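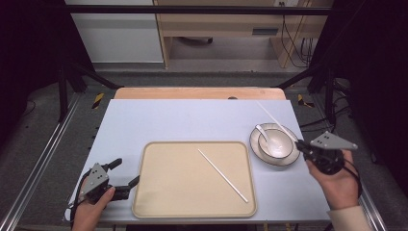
Does a weeknight dinner for one need a properly set table? I say it does, and a tray is the quickest way to get there.

26th November
By Estíbaliz Goicoechea

I ate over the sink for most of my thirties. Then a neighbor moved away and left me a tray, a bowl, a saucer and a pair of chopsticks, and I have been a bore on the subject ever since!

What I love about a tray is the edge. Inside it you have dinner, and outside it you have the mail, the keys, the laptop (mine lives on the table, I've given up). A pale tray with a slightly darker rim makes even leftover rice look like somebody planned it. And put a saucer under the bowl, please. People skip the saucer! It catches the drips, it gives the spoon somewhere to go when you're done, and a thin brown line around both pieces ties them together without any fuss.

White chopsticks are my other cause. Everyone tells me they stain, and yes, turmeric will get them, but against beige they look so clean and bright that I'd happily replace a pair every February. Lay them down side by side before you bring the food out. It takes 5 seconds and I swear the soup tastes better.

My brother thinks all of this is theater. Fine, it's theater. I get a ticket every night and I wash up in 6 minutes.

Comments

Benito Olmedo
Converted by the saucer argument. Still not buying white chopsticks with my curry habit.

Iker Carretero
Where does the spoon go if the chopsticks are already on the tray? Mine stays in the bowl and it drives my wife up the wall.

Estíbaliz Goicoechea
In the bowl is fine by me, Iker! Handle toward whichever hand you use.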